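Introduction to Automation
Week 7 handout: notes for the visit to Odumon

Read this before Tuesday and bring it with you. There is no separate lecture this week and the visit counts as your attendance.

Getting there

Meet at the side entrance of the Odumon building, not at main reception. You will be given a visitor card, which must be worn the whole time and handed back when you leave. Flat, closed shoes are required. Bags go in the lockers by the door. The visit lasts two hours, with a short break after the first talk.

The group will be split into sets of 4. Check the list outside the teaching office to see which set you are in, and stay with it.

What you will be shown

Saeed Nazari runs the demonstration area and will give the opening talk. He will cover how the company moved from simple two-jaw grippers to hands with fingers, and what that did to the cost and the upkeep. After that you will see the arm at the table. The team there calls its main exercise Isto, and you will hear the name a good deal. The task is to take small desk items and put each one where it belongs.

Placing a thin object upright in a cup is harder than it sounds. A pen is usually picked up lying flat, so the hand has it sideways on. To get it into the cup the wrist has to turn, the fingers have to keep their hold during the turn, and the end of the pen has to come down inside the rim. A small error at the wrist becomes a larger one at the tip.

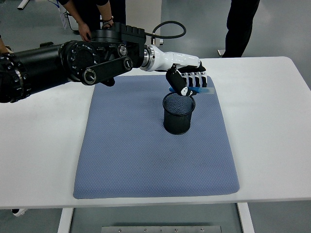
The usual way to break up a job like this is into stages: reach, grasp, lift, carry, align, release. You met these in week 4 with the conveyor example. In that case the align stage hardly mattered, as the boxes dropped into a wide tray. With a cup it is where most of the trouble lies. Watch for it, and note whether the arm slows down before it or only during it.

The fingers are another thing to look at. A hand with a thumb and four fingers can hold the same object in several ways. A pinch between thumb and fingertips gives fine control but a weak hold. Wrapping the fingers further round gives a stronger hold but covers more of the object, and leaves less of it free to go into the cup. Ask the staff how the grip is chosen – it is a fair question and they expect it.

Questions are welcome at any point in the talk. At the table, wait until the arm has stopped. Do not reach over the table or touch the arm unless a member of staff asks you to.

What to record

Each set should watch 20 attempts and fill in the table on the back of this sheet. For each attempt write down the object, the stage at which it failed (if it did), and what the arm did next. A dropped object counts as a failure even if it lands in the cup.

Write-up

One page per person, handed in at the start of the week 8 lecture. It is marked out of 30. Say which stage failed most often in your results and suggest one change to the hand, the cup or the movement. Chapter 4 of Bednárik covers grasp types and is enough reading for this.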